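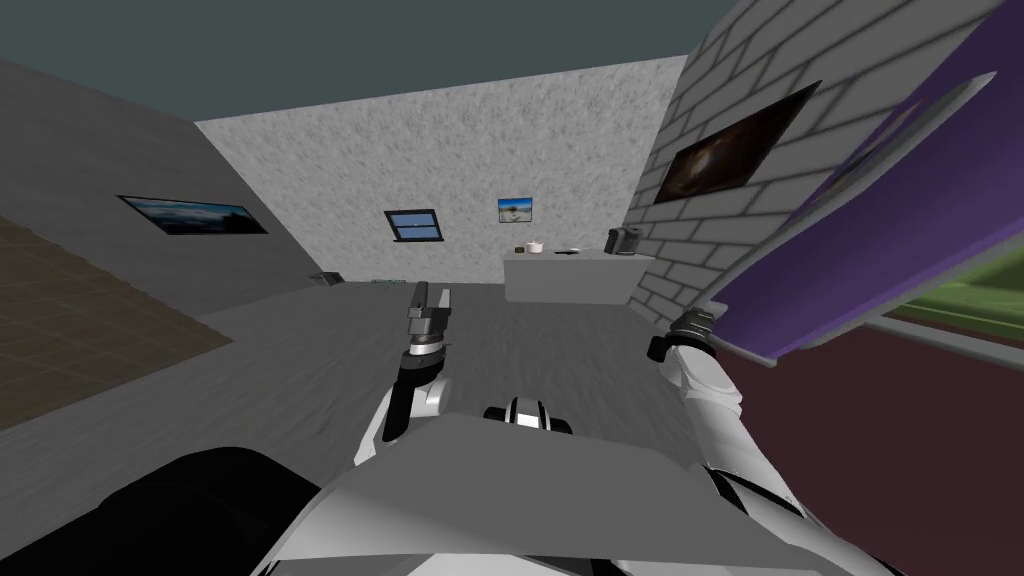
Moving to Modstead: your questions, answered (sort of)

3 min read

Same dozen emails every week so here they are in one place. Updated 11/04/2022.

When can I get my keys?
From 2 pm on the first day of your lease. Not before. The Oltness office closes for lunch, so if the door's locked, wait a bit or call.

How much is the deposit?
One month's rent. Plus $100 for the key fob and mailbox key, which you get back when you hand them in. Both of them. People forget the mailbox one.

Can I paint?
Yes, walls only. Send us the color first. No painting doors, trim or the inside of closets. You don't have to paint it back if the next tenant likes it, but don't count on that.

Is there an elevator?
North building, yes. South building, no. To book the north one for a move, email Tamara Lazăr at least three days ahead. Slots are two hours and they go fast at the end of the month.

Where do I park the truck?
Loading bay on Sethi Street. Not the fire lane. You will get towed and we can't do anything about it.

Are pets OK?
Cats, yes. Dogs up to two per apartment. Fish tanks fine under 50 gallons. Anything else, ask.

What's included in rent?
Water, trash, heat. Electric and internet are on you. Set up electric BEFORE you move in, it can take a few days to switch over.

Do I need renters insurance?
Yes. Any company. Email the proof to us before key pickup or we can't hand them over.

How big is the storage unit?
Depends on the building. Bikes fit in all of them, a couch fits in none. No paint cans, no propane, no food.

Something's broken, who do I tell?
Use the Pumalell app, under Repairs. Water coming through the ceiling is a phone call, not a app request.

Can I sublet?
Up to three months, with written OK from us first. Form is at the front desk.

Comments

Notburga Steiner: Does the heat come on by itself or do we have to ask? Moved in last week, radiator is stone cold.

Jawad Gondal: Comes on in November. Check the valve at the bottom tho, mine was shut all the way.

Sobia Naqvi: Is the bay big enough for a 26 foot truck?

Shoaib Ansari (office): Yes, back in from the Sethi St side.

Contact the office | © 2022 Modstead Apartments | Back to top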